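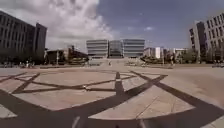 Figure 7.1 An open plaza as recorded from a mobile robot. The dark bands are part of the paving.

CHAPTER 7
Mobile Robots in Public Spaces

Learning Goals
After working through this chapter you should be able to:
Explain the difference between a planned path and a driven path.
Identify features in an outdoor space that a robot can use to find its position.
Prepare a simple site survey before a public demonstration.
Set a speed limit and a stopping distance for a given surface.

7.1 An Open Day at Skistton

Chapters 5 and 6 dealt with robots that work indoors, where the walls are close and the floor is level. In this chapter the robot goes outside. The running case is the open day at Skistton, held on 19th November, when the engineering firm Bilimer drove a wheeled robot across a public plaza in front of visitors. The robot was a Patetti, the same model used for the corridor exercises in Chapter 5. Its route was 89 meters long, and its top speed was set to 900 millimeters per second, a slow walk.

A demonstration of this kind looks simple from the side. The robot starts, crosses the square, turns and comes back. Most of the work lies in the choices made before it moves, and those choices are the subject of the next four sections.

Start with the ground. In Figure 7.1 the paving carries wide dark bands over light slabs, and one narrow dark stripe runs straight ahead toward the far end of the square. To a person these are decoration. To a robot that follows edges in a camera image, every one of them is a possible line. Early versions of the Bilimer software treated a dark band as a change in the surface and slowed down at each crossing. The team corrected this by comparing the camera image with the wheel and tilt readings. If the image changes but the tilt does not, the robot keeps its speed.

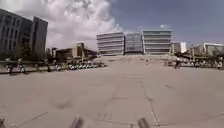
Figure 7.2 Paving seams and the far side of the plaza.

Position is the second problem. Indoors, a range sensor can nearly always reach a wall. On a large square it may return nothing useful for most of the sweep, and the robot must depend on features that are far away. Tall buildings are good for heading, since their outlines change little as the robot moves a few meters. The banded building across the far side of Figure 7.2 is a feature of this type, with strong horizontal lines and clear divisions between its three sections. The long rows of parked scooters and motorbikes are a poor choice. A row may keep its general place all day while the vehicles in it come and go, so a map made in the morning will not match by the afternoon. The paving seams fall between the two. They are fixed, but they look much alike, and a robot that loses count of them can be wrong by a full slab.

The Bilimer team used a method called Fuchs matching in this book (see Section 7.4). The robot stores a set of distant outlines during a survey drive and compares the current view with the stored set. The survey at Skistton produced 1219 stored views. Of the 4000 outline points first marked by the software, many were later removed by hand, mainly those on trees and vehicles.

The third problem is people. Visitors at an open day walk toward the robot, stop in front of it and change their minds. The route plan must therefore include a stopping distance, measured on the actual surface with the actual load. We return to this in Section 7.5, where the December repeat of the drive is used as a worked case.

Key Terms
planned path, driven path, landmark, heading, survey drive, stopping distance

Before You Read On
Choose an open space near your school. Make a list of features that would look the same tomorrow and a second list of those that might not. Keep both lists for the exercise at the end of Section 7.3.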